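2018-11-08
Losaren ride workshop, day log. R. Leitner

Queue counters at the Birkis boat ride first. The left-hand gate had been reading high again, so the wait board was telling people 35 minutes when the line was well short of the second bridge. Hubert Moser swapped the beam sensor for the spare and we walked through it 100 times between us. Old sensor was double counting on pushchairs. The new one missed 2, both when we were shoulder to shoulder. Good enough for the board. Left the old sensor in the returns tray with a label.

Boat 18 is back from Widmer with the new lap bar springs. Bar closes properly on the left seat, still a bit lazy on the right. Cyrill thinks the pivot wants cleaning before we blame the spring. Agreed, and it stays off the water until that is done. Paperwork is in the blue folder, not the one by the phone.

Went over finishes with Seraina Lehner after lunch, for the family kitchen walk-through that goes in beside the Toltska theatre in April. She wants pale speckled tops and brown floor tile. I asked for something with more grip near the exit, as people come in from the log flume with wet shoes. She will ask the supplier for a rougher version in the same colour.
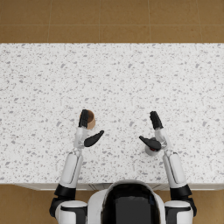
Render, white speckled top against the brown tile, from overhead.

Sound in the walk-through: Elikem Nutsugah has the kettle and radio loops ready, but they start together and you can't make out either. He will put a gap between them. Speakers to go behind the kick boards if we can get the cable through; otherwise above the door, where they will compete with the theatre announcements. Need to check with the theatre how loud they run on busy days.

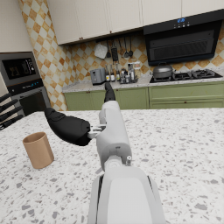
Also still undecided is which way visitors go round. Seraina has them turning left at the door. I would send them right so they don't meet the theatre crowd coming out. Try both with tape on the workshop floor when there are enough of us.

Lost an hour to the compressor tripping. Reset twice, then found the intake filter clogged with foam dust from the scenery side. Cleaned it, no trips after.

To do:
Clean pivot, boat 18, right seat (Cyrill)
Order a spare beam sensor
Ring Widmer about the invoice
Tape for the floor trial
Ask scenery to bag their foam dust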